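第6章　自動車販売金融における残価設定と契約期間

本章の学習内容
6.1　残価設定型契約の構造
6.2　月額支払額の算定
6.3　走行距離条件と車両状態の査定
6.4　販売店在庫と残価の関係
6.5　契約満了時の選択肢

前章では、均等払い方式の割賦販売について、元利均等返済の計算と所有権留保の扱いを述べた。本章では、車両価格の一部を満了時まで据え置く残価設定型契約を取り上げる。両者は同じ車両を対象としながら、販売会社、金融会社、使用者の三者が負担する価格変動リスクの配分において大きく異なる。

残価設定型契約では、契約時に満了時点の車両価値を見積もり、これを最終回の支払額として据え置く。使用者が分割で支払う元本は、車両価格から頭金と残価を差し引いた額である。ただし利息は据え置いた残価に対しても発生する。この点は初学者が誤解しやすく、月額が低いことをもって総支払額も低いと判断すると、比較を誤る。

記号を次のように定める。車両価格をP、頭金をD、残価をR、月利をi、支払回数をnとする。月額Aは、PからDを引いた額を元本とし、Rの現在価値を控除した残額を年金現価係数で除して求める。すなわち、

A ＝｛(P − D) − R ÷ (1 + i)^n｝× i ÷｛1 − (1 + i)^(−n)｝

となる。この式では、n回目の月額支払と同時に残価Rを精算するものとしている。Rがゼロのとき、式は前章の元利均等返済の式に一致する。

章を通じて用いる事例は、地方都市ドルーケルハム（Drukerham）の販売会社ペディッツ（Peditz）である。同社は小型車を主力とし、金融部分を提携先のティジャニ（Tijani）に委ねている。ペディッツが標準とする契約は24回払いで、残価の見積りには査定情報会社ドットサイド（Dotside）の価格表を用いる。価格表は毎年9月に改定される。改定をまたぐ商談では、見積書の発行日に有効な価格表を適用する旨が約款に定められている。

残価の見積りには、車種、グレード、車体色、想定走行距離、変速機の種類が影響する。小型車では車両価格が低いため、装備の差が残価に占める割合は相対的に大きい。一方、販売会社が後から取り付けた用品は、通常、残価の算定対象に含めない。用品代を車両価格に合算して契約する場合、その全額が分割支払の対象となり、月額を押し上げる。

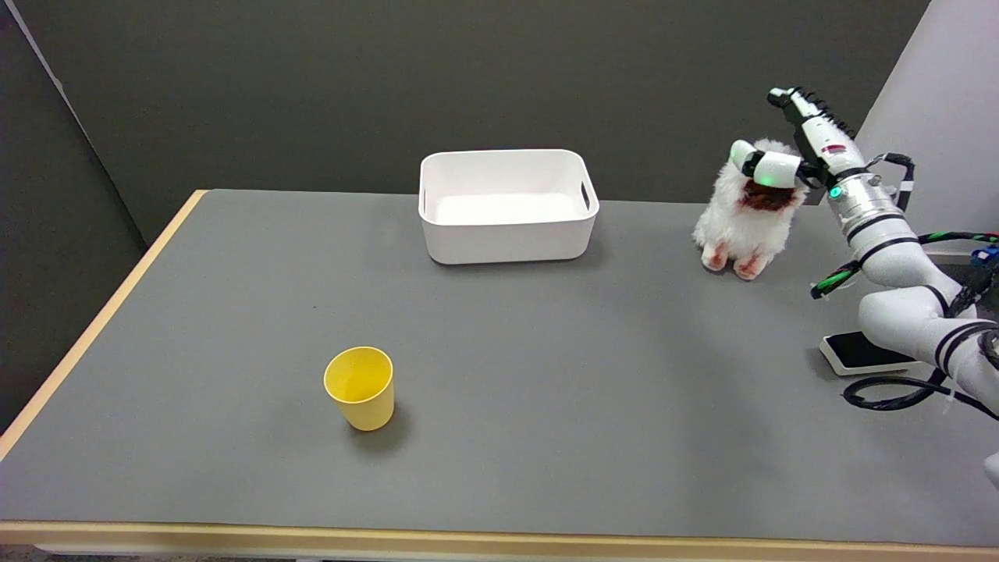
残価を高く設定すると、月額と利息総額はどのように変化するか。

車両価格、頭金、月利、支払回数が一定であれば、月額は低下し、利息総額は増加する。据え置かれる元本が大きくなり、期間中の平均未償還残高が上昇するからである。

したがって、残価の水準は販売促進の手段であると同時に、価格変動リスクの大きさを定める変数でもある。残価保証を付した契約では、満了時の市場価格が残価を下回った場合の損失を保証者が負担する。保証者が販売会社であるか金融会社であるかは契約により異なり、ペディッツの場合はティジャニが負担する。残価保証のない契約では、差額は使用者に請求される。

6.4節では、ペディッツの契約116件を用いて、設定残価と満了時査定額の差を分析する。このうち14件は中途解約に至ったため、満了時の比較からは除外し、章末の補論で別に扱う。中途解約時の精算では、未償還元本から返却車両の査定額を控除する方法が一般的であるが、査定の基準日をいつに置くかによって結果が変わる。基準日には解約申出日と車両返却日の二通りがあり、両者の間に価格表の改定が入る場合はとくに注意を要する。

頭金の扱いについても触れておく。事例では頭金を車両価格の20パーセントに固定した。頭金を変化させたときの月額の感応度は、上式をDについて微分すれば得られ、残価に依存しない。下取車がある場合は、その査定額を頭金に充当するものとして計算してよい。ただし下取車に前契約の残債があるときは、査定額から残債を控除した額のみを充当する。控除後の額が負になる場合の処理は6.5節で述べる。

なお、登録費用、自動車保険料および定期点検の費用は、断りのない限り計算に含めない。金利は全期間固定とし、端数は円未満を切り捨て、差額を初回の支払額で調整する。

6.1　残価設定型契約の構造

契約の当事者は、売主である販売会社、与信を行う金融会社、および買主である使用者である。販売会社は契約成立時に金融会社から立替金を受領し、以後の債権は金融会社に帰属する。車両の所有権は完済まで留保されるのが通例であり、自動車検査証の所有者欄には金融会社または販売会社の名称が記載される。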